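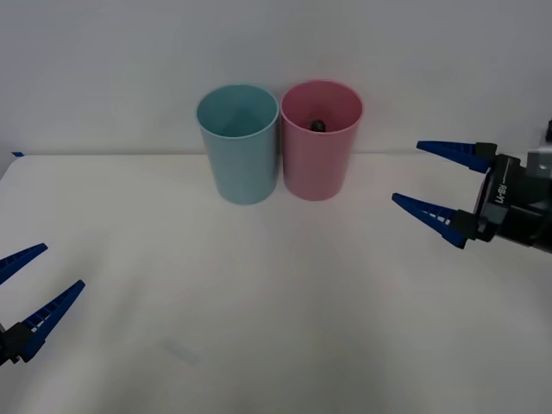 Two-cup transfer, success rate depends on which cup has the object

Posted in: Bimanual manipulation / Methods and results
Started 19th November

florham_bench
We finished the first full evaluation of the transfer policy and I want opinions before I write it up. Task is two plastic cups side by side near the back of the table, one light blue, one pink, one small dark object in one of them. The policy has to pick up both cups, tip the object into the other cup and put both back down. Imitation learning only, trained on 1000 teleoperated demos, no depth input.

1000 evaluation trials, 812 successes. A success means the object ends up in the other cup and both cups are standing. Dropping the object on the table is a fail even if the arm picks it up again.

The part I don't like is that most of the failures come from starts with the object in the pink cup. Same cup shape, same object, same policy.

zuline
Were the starts balanced between cups in training?

florham_bench
Yes, half and half. Eval too.

kettle_and_wire
Then it's contrast. A dark object at the bottom of a cup is mostly in shadow anyway, and the network may just see it less well against one color than the other. I'd bet the attention is on the rim and not on the inside.

zuline
I don't buy contrast. In the picture the dark thing is easy to make out inside the pink cup. If I can see it at that size the encoder can. I would look at the spacing. Those two cups are nearly touching. The right gripper has the pink one on its side, and to close on it one finger has to go into a gap that is hardly there.

florham_bench
That would hurt both directions though. Both cups get grasped in every trial, whichever one is loaded.

zuline
It hurts both, but the cost is different. Bump an empty cup and you can regrasp. Bump the loaded one and it may go over with the object in it, and by your rule that's a fail. If the right arm does more bumping than the left, you get exactly your result.

kettle_and_wire
OK, that is a fair point. It's still a guess until somebody swaps the cups.

Hjalti Ingvarsson
We saw something similar on the Plellora tasks in September. Swapping left and right took most of the effect away, so in our case it was position and color had nothing to do with it. Different cups and different fingers, so don't take it as proof. What start pose are you using for the arms? Your left gripper sits low and well away from the blue cup, and the right one is already up beside the pink cup. If every demo starts like that, the right arm has a very short approach and the policy gets few steps to correct it.

florham_bench
The pose varied in the demos, but less than it should have. The operators liked having the right arm close. I can back it off.

kioko_r
One thing about the numbers. Is that one training seed? If so I wouldn't report a difference between cups at all yet. We have had bigger gaps than that between seeds of the same config.

florham_bench
3 seeds, pooled. The gap is there in each of them, smallest in the second.

kioko_r
Then report them separately. Pooling hides what people will ask about first.

kettle_and_wire
Disagree a bit. Put the pooled number in the main table and the seeds in the appendix. It's a short paper.

kioko_r
The appendix is where I would miss it.

florham_bench
Plan for now: swap the cups, same checkpoints, no retraining. Then a second run with the right arm starting further back. I'll keep the spacing as it is so I only change one thing per run, and I'll split the table by seed. Will post both sets in this thread.

zuline
Please log which finger touches first if you can. Even from video.

florham_bench
Can do it from video. It will be slow.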